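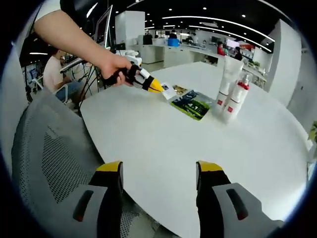
The Pump Bottle

By the time I started at Berov they had been through two lots of people already, so I got the induction in the kitchen, standing up, from Anastasia Drakos, who was eating a yoghurt.

"You pick things up," she said. "You put them down. Same as you'd do at home, only with the grippers on. Don't be clever about it."

I said I could manage that. I'd just come off three years at a call centre and not being clever was more or less my trade.

The grippers take some getting used to, mind. You strap one on and your hand goes stupid. Your own fingers are in there somewhere, squeezing away, but what happens at the far end happens to two yellow tips, and they've got opinions. My first morning I chased a little white card round the table for what felt like a fortnight. Every time I got near it, it slid off towards the edge, flat as anything. Leonidas Dimitriou was at the next table putting lids on tubs as if he'd been born with the things on. He didn't say a word, which was kind of him, or possibly he was asleep.

"Don't bin the bad ones," Anastasia told me, when I went to start over. "Flag them and carry on. It learns from what you do after you've missed."

I thought about that on the bus for a good while.

Every go you had at a job was called an episode, and we had to get through 30 of them before lunch. Pick up the packet, set it by the bottle. Turn the card. Move the tall tube to where the short one was and the short one to where the tall one was (that one went on forever). The learning lot were behind the glass in Susance, which was a room, they'd named all the rooms, and in the afternoon they'd come out and tell us we were too tidy, or too fast, or that we all went left to right and could some of us please go right to left.

I got fond of the pump bottle. It was a daft little thing with a red cap, and you couldn't get hold of it by the top without it wanting to lie down. So I took to giving it a tap first. Just a tap on the shoulder, to see which way it was leaning, and then I'd go in lower and lift. My nan used to do that with hot pans, a quick touch with a knuckle before she committed. I never decided to do it. I don't think I'd have known I did it at all if Hye-jin Pyo hadn't come out of Susance one afternoon with her laptop open on her arm like a tray.

"Who taps?" she said.

We all looked at each other.

"Somebody taps. Operator 29 taps. Before every grasp, every single one, look."

I was 29. I put my hand up, gripper and all, and nearly had Leonidas's eye out.

I thought I was for it. She sat down on the edge of the white armchair and asked me to show her, so I did, tap and lift, tap and lift, feeling a complete lemon. She wanted to know why. I told her about my nan. She typed it in! I watched her do it, two lines, and I've often wondered what she put.

"Shall I stop?" I said.

She had a think. "No," she said. "Don't do it more, though. Now you know about it you'll want to do it more."

She was right as well. For days I couldn't tell a real tap from one I was putting on. I'd reach for the packet and my arm would go all self-conscious. Anastasia gave me ten minutes' break and a biscuit and told me to think about what I was having for tea, and that did help a bit.

We finished on episode 3614, which was a packet, nothing special. They got us all into Susance to watch the arm have its first try on its own. Rafail Gavalas had brought crisps. The arm was a big plain thing bolted to a bench, and somebody had set out the card and the packet and my bottle on a table in front of it - I say my bottle.

It went for the packet and got it. It went for the card and chased it a good way towards the edge, and Leonidas gave me such a look. Then it swung round over the bottle and came down slowly and stopped just short, and I had hold of Anastasia's sleeve by then, I don't know why.

It tapped it on the shoulder.

Hye-jin didn't turn round. The arm waited a second, the way you do, and then it went in lower, and I went out to the kitchen for a minute and ran the cold tap over my wrists.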